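Posted Sun 21 June by the Bedstead desk
Print this page | E-mail this page

Jitetti kitchen arm service: your questions

What is being sold?
Fuslow rents you an arm and a subscription called Jitetti, which is supposed to learn your counter and put things where you want them. You get the simulator first. The arm ships later, and "later" has moved once already, from March.

What does it cost?
The deposit is $151 and the monthly fee is $29. The sales page puts the monthly fee in large type and the deposit under a fold-out tab. Read the tab.

They say it has practiced 2,000 kitchen tasks. Is that true?
We asked for the list and got a brochure. We don't know how many of those are the same pick-up with the bottle turned a little. Fuslow wouldn't say how many were run on real hardware, either.

What does the simulator show?
An arm working at a rendered counter among bottles, a kettle and a big woven bowl. In the view we saved, the gripper has hold of a gray cylinder, with a blue-capped bottle right behind it. Tight quarters, fair enough. It still tells you very little about a greasy jar at home. 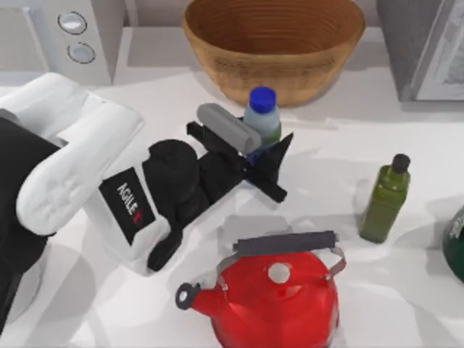
Lauritsen wrote in to say we are being too hard on it, that every arm worth renting starts in simulation, and that a company willing to show you crowded counters is doing better than the ones that show a single cup on a bare table. Point taken on the crowding. We would still like to see the failures.

Can I cancel?
Yes, with two months' notice, in writing. The deposit comes back after the arm is inspected. We could not find out who does the inspecting or what counts as wear.

Will it work with my own dishes?
Fuslow says "most household items." Ask for that in the contract, with your items named.

Should I sign up now?
We haven't. Try the simulator if they'll let you in without a card number.

Print this page | E-mail this page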